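Wanted: people who are fussy about rules, to help us write some for robot arms

Hello! I'm Yamuna Kamath and I look after working practice at Onbridge, where we have a room full of arms that pick things up and put them down again, mostly all day. Over the last couple of years we've built up a pile of house rules for running them. Some were written after a near miss, some after an argument, and a few are so old that Zainab Osagie and I both think the other one wrote them. We want to turn the pile into one short, readable guide that other small labs can pick up and use, and we'd like outside people to pull it apart before we let it loose.

We're calling it the Niden guide (Niden is the name of the room). The draft has 2,539 words in it at the moment and I would love it to have fewer.

What you'd be doing

You'd come in for five sessions on Friday mornings, 9.30 till 12.30, with a proper tea break in the middle. In each one we take a section of the draft, read it out loud (yes, really, you find all the bad sentences that way), then go and watch somebody try to follow it at a workstation. You write down wherever the person stops, guesses, or does something the rule didn't mean. Then we all sit back down and rewrite it.

The sections are: setting up the work area, cables, what may and may not go in front of the gripper, who can press start, and what to write in the log when a run goes wrong. Cables is the longest and the crossest. I apologise in advance for paragraph 4.

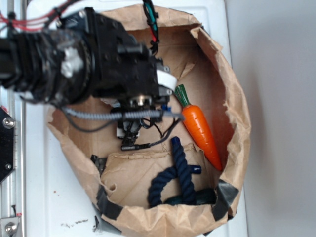

Page last changed: October, by Y. Kamath

The section on containers and objects is the one I most want fresh eyes on. Picking a toy carrot or a bit of knotted rope out of a paper bag sounds like the easy end of the job, and then you try to write the rule for it. How crumpled can a bag get before you swap it? Is tape on the rim fine, and how much of it? Do loose wires near the gripper mean stop now, or tidy them at the next break? Does the tabletop get wiped between every run or once a session? Everyone here has an answer and the answers don't match, so at present the draft says "use judgement", and Suleiman Oyelaran has written NO next to it in the margin.

Who we're after

You don't need to be an engineer. We'd like a couple of people who've run arms themselves, but I'd be just as pleased to hear from someone who has written kitchen procedures, checked playground equipment, trained new starters in a warehouse or worked as a lab technician. If you've ever read a safety notice and thought "well, what does that mean, then?", please apply!

You do need to be over 18, happy reading and talking in English, and able to stand for half an hour or so at a time (stools are available, just tell me). Everybody has a short induction with Kelechi Adebisi before going near a workstation, and you won't be asked to operate anything. The stop button, though, belongs to everyone in the room, visitors included, and you never have to explain yourself for pressing it.

Pay and so on

We pay £200 a session, plus travel. If you come to all five, that's £1,000, and we pay after each session so you aren't waiting until the end. Your name goes in the guide if you want it there. Lunch is provided afterwards for anyone who wants to stay and carry on arguing.

How to apply

Send a note to Ngozi Haruna at the Onbridge front desk with "Niden readers" as the subject. No CV please. Just tell us in a few lines what you do, and give us one rule from any job you've had that was badly written, along with how you'd put it instead. Mention anything we should know about access, as the room is up one flight and we'll need to book the lift.

Ngozi will reply to everybody, including the people we can't fit in this time.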